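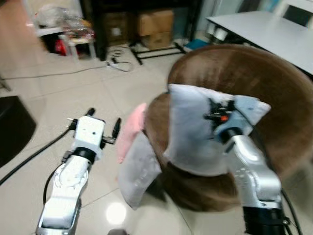

According to my sister, an ottoman is furniture, and furniture is for sitting on. I've read the Iltex tag on ours and it makes no such promise. The round brown one has held laundry since March, mostly small stuff: cloths, a pink one, a gray one that keeps heading for the tile. I paid 60 dollars for it and have sat on it 2 times. Folding goes fine up there until you reach the middle of the pile, where the socks live. Tonight I'm doing the towels, or I'm moving them to the bed.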